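Cluvisdale Community Boards > House and Home > What do you keep in the bathroom cabinet, and for how long?

hobnail72
Posted 01/08/2023
We're moving to a smaller flat near Ireck in December and I've started early on the bathroom stuff. I had no idea how much we'd kept. Half-used creams, travel bottles, things bought for one holiday. My question is how strict people are about dates. I don't mean medicines, those go back to the chemist. I mean shampoo, hand cream, toothpaste and so on. Tubes and little bottles are the worst for building up. Small selection on the table:

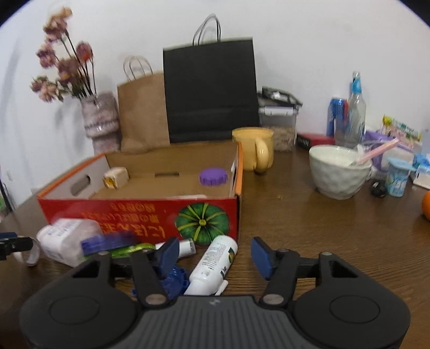
Bernadette Lindgren
I go by the little open jar symbol on the back. If it says 9M and I can't remember opening it, out it goes. Sun cream I replace every summer whatever it says.

marrowfat
Every summer is a waste of money if it's been kept in a cupboard indoors. Mine gets 2 summers and I've never burnt.

Bernadette Lindgren
Your choice, but I wouldn't do it with children in the house. It separates once it's been in a hot car.

tidewrack
Going back to the question – I'd worry less about dates and more about whether you use it. My mother left some 700 hotel soaps and sachets when she died. Perfectly good, most of them. It took my brother and me a whole weekend, and the food bank at Gowda only wanted the full-sized ones.

hobnail72
Didn't know they were fussy about size. Do they take opened things?

tidewrack
No. Sealed only, and the label has to be readable.

marrowfat
Ours in Serenau took opened shampoo last year, so ring first.

Bernadette Lindgren
I'd be surprised if they still do. They changed the rules when they moved to the church hall.

hobnail72
Thanks, all. I'll ring both. I've got this far by sorting into boxes, one for each of us. My husband says sorting into boxes is just moving the mess about, and he may have a point. The red box is mine.
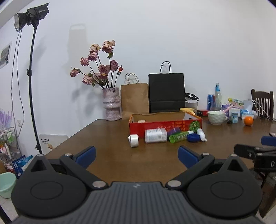

Getting rid of the empties

gatepost_lil
Rinse bottles before they go in the recycling. Tubes are a nuisance, our council won't have them at all. I cut the end off, get the last of it out and put the tube in the ordinary bin.

marrowfat
The big chemist in Cluvisdale has a bin for tubes by the photo counter. Caps on.

gatepost_lil
Caps off, last time I looked at the sign.

marrowfat
I'll check when I'm next in. Could be I'm thinking of the old one.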